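Grerkomari GK2 Replacement Linkage Kit for two-finger grippers

Sold by Siddiqui Handling Spares, Prunville
Stock status: in stock, dispatched from Prunville
Page last revised: 18/08/2019

Please read the fault notice before you order or fit this kit. It applies to all kits from the first production batch, including any that have sat unopened on a shelf.

Product overview

The GK2 linkage kit replaces the moving links, joint pins and finger pads on a two-finger gripper of the four-bar type. It is meant for grippers that have picked up play at the joints through normal use, or that have taken a knock and no longer close square. The kit does not include the motor, the control board or the outer housing. If the housing is cracked, the gripper needs a full rebuild and you should ask us for a quote.

Parts are supplied finished and can be fitted with hand tools. No drilling is needed. The links are handed, left and right, and are marked on the inner face with an L or an R.

Fault notice: late release and slipping grip

In November we had the first report of a gripper that held a part normally, then let it slide when the arm began to turn. A second site reported the opposite: the fingers stayed closed after the open command and let go a moment later, by which time the arm was already moving away. Both grippers had been fitted with GK2 kits.

The cause is the same in both cases. The retaining screw on the lower link pin was supplied without thread lock in the first batch. With repeated opening and closing the screw backs out. To begin with this only adds a little play, and one finger reaches the part before the other. Later the pin can walk sideways and rub on the housing, and that is what holds the finger closed.

We have had no report of a pin coming out completely. It could happen, and if it does the finger will hang free and whatever is in the grip will fall. Treat any gripper fitted with a first batch kit as unable to hold a load safely until it has been checked.

Which kits are affected

Batch letters are printed on the bag label, below the part number. Kits marked A are affected. Kits marked B or later have screws with a dry thread lock patch, which shows as a coloured band on the thread. If you no longer have the bag, take out one lower link screw and look at the thread. A bare thread means an A kit.

Kits sold through Mekum under their own label came from the same two batches and carry the same letters.

Signs to look for

- One finger touches the part clearly before the other, and the part is pushed sideways before it is gripped.
- A click from the gripper when the arm changes direction.
- The screw head stands proud of the link. It should sit flush.
- A bright rubbed line on the inside of the housing, level with the lower pin.
- The fingers stop short of fully open, or open in two stages.
- Finger pads worn at one corner only.

A gripper can have the fault and show none of these. Please check the screws even if everything looks and sounds right.

What to do

1. Stop the cell and take the arm out of automatic. Use your own lock-off procedure. Do not rely on the emergency stop alone.
2. Support or remove anything held in the gripper. Keep hands out from between the fingers, as a sticking finger can move without warning when the pin frees.
3. Take the power off the gripper and open the fingers by hand as far as they will go. If one will not move, do not force it. Send the gripper to us complete.
4. Remove the 2 lower link screws, one from each side.
5. Clean the threads in the screws and in the links with a degreaser and leave them to dry.
6. Fit the new screws from the free repair pack. Tighten until the head sits flush and then nip up. Do not reuse the old screws, even with liquid thread lock on them.
7. Move each finger through its full travel by hand. It should move evenly with no gritty feel.
8. Leave the gripper for 16 hours before putting it back under load.
9. Run 200 open and close cycles with nothing in the grip, then check the screw heads again. If either has moved, take the gripper out of use and contact us.

Record the batch letter and the date of the repair in your maintenance log. We also ask you to send us the batch letter so that we can mark your order as closed.

Free repair pack

The repair pack contains new lower link screws with the thread lock patch, 2 new pins and a printed copy of the steps above. It is free to anyone with an A kit, wherever it was bought. We do not need the old parts back unless the pin has been rubbing, in which case please send the pin and a photo of the inside of the housing.

If you would sooner return the kit, we will refund it in full, fitted or not. Labour and lost production are not covered.

Checking the grip approach after the repair

A gripper that has been run for some time with a loose link has often had its pick positions nudged to make up for it. Once the link is tight those positions will be wrong. Go back over every taught point, and start with the ones where the fingers come down close to a hard surface. If you keep a simulation of the cell, try them there first.

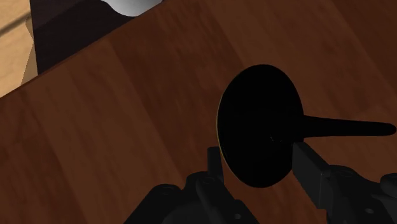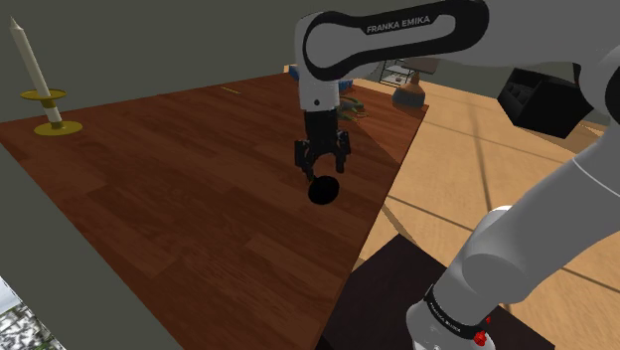
Taught points should be re-checked at slow speed, with a finger on the hold-to-run button and a clear view of both fingertips. Look at each approach from the side and again from near the gripper, as a height error is easy to miss from one position only. Dark items with a long handle, like the black pan-like one between the two gripper sections in the first simulated view, need extra care. The round body gives the pads a curved edge to close on, and the handle puts weight out to one side. If one finger arrives early, an item of that shape will tend to swing round before the second finger meets it, and the handle may end up across the path of the arm. Watch for this on the first few slow picks. If the part turns as the fingers close, check the screws again before you change the program.

Check the height above the table as well. A finger that was hanging low because of a loose link may have been taught with extra clearance, and the repaired finger will then close too high on the part. The reverse can also happen, and then the tip meets the table. Bring the tips down in small steps and keep the closing force at its lowest setting until you are happy with the height.

Do not hand anything back to automatic running until every point has been tried with the real part in the grip. An empty run does not load the lower pins and will not show a slipping finger.

Compatibility

The GK2 kit fits Grerkomari two-finger grippers with the square-shouldered housing. It does not fit the earlier round-shouldered type, where the pins are a smaller size. Forcing a GK2 pin into the older link will split it.

We are often asked whether the kit can be used on grippers from other makers. Some of the dimensions are close on certain models, but we have not tested them and we will not supply the kit for that use. The make of arm does not matter as long as the gripper itself is one of ours.

What is in the kit

- Inner and outer links, left and right
- Joint pins and washers
- Link screws with thread lock patch (batch B onwards)
- Finger pads, one pair, plain face
- Small tube of joint grease
- Fitting sheet

Ribbed and soft-faced pads are sold separately. The soft pads wear faster and should not be used with oily parts.

Storage and shelf life

Keep the kit in its bag in a dry place. The thread lock patch keeps its grip for several years if the bag is sealed. Once a screw has been driven home and taken out again it should be thrown away, as the patch only works properly the first time.

Questions from customers

Can I carry on running if I check the screws every day?
No. The screw can back out within a single shift on a fast cell.

I have an A kit that has never been fitted. Is the rest of it all right to use?
Yes. Throw away the lower link screws and use the ones from the repair pack. The links, pads and upper screws are the same in both batches.

Do the upper screws need changing?
They are not affected. They sit in a blind hole and take very little side load. Check that they are tight while you have the gripper apart.

We lowered the speed and the clicking stopped. Is that good enough?
It is not. Lower speed puts less load on the pin and hides the play. The screw is still loose.

Our gripper was repaired by a third party and we do not know what was fitted.
Take out a lower link screw and look for the coloured band. If there is liquid thread lock on it and you cannot tell, ask for a repair pack.

Does the gripper report a fault when this happens?
Not in the early stages. The motor reaches its position and the controller takes the grip as good, even if one link has play in it. A badly rubbing pin may bring up an overcurrent warning.

Ordering and returns

Orders placed before midday are sent the same day. Repair packs go by tracked post at no charge. To claim one, use the contact form and choose "GK2 repair pack" from the list, then give the batch letter and a delivery address. Customers who bought through Mekum can claim from us directly and do not need to go back to them first.

Please pack complete grippers with the fingers open and a block of foam between the pads. Remove any cable that is not fixed to the body. Write the order number on the outside of the box.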